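Neues aus der Softwareecke: Zokutard zieht um
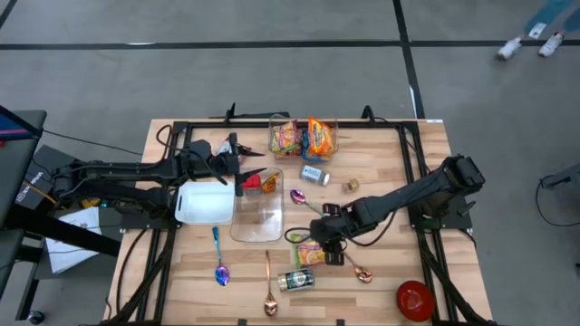
Liebe Leserinnen und Leser, wer in den letzten Wochen bei uns ein Paket gesucht und stattdessen eine Weiterleitung gefunden hat, hat es schon gemerkt: Die Paketquellen von Zokutard liegen jetzt auf dem neuen Server in Plernitz. Umgezogen sind 285 Pakete samt Dokumentation und dem alten Fehlerarchiv mit seinen 1.882 Einträgen, an dem Neusa Miranda und Yavuz Tekin seit Juli gesessen haben (ganz herzlichen Dank euch beiden, das war wirklich eine Fleißarbeit!).

Für die meisten von euch ändert sich wenig. Bitte tragt die neue Adresse in eure Quellenliste ein und baut den Arbeitsbereich danach einmal komplett neu, sonst meckert der Compiler über veraltete Nachrichtentypen. Bei 47 Paketen fehlt noch jemand, der sich um die Pflege kümmert, darunter leider auch der beliebte Kartendienst Siqueira. Wer Lust hat, meldet sich bei Janaína Teixeira, sie freut sich auch über Anfänger und erklärt alles mit viel Geduld.

Die alte Adresse bleibt bis Ende Dezember 2020 erreichbar.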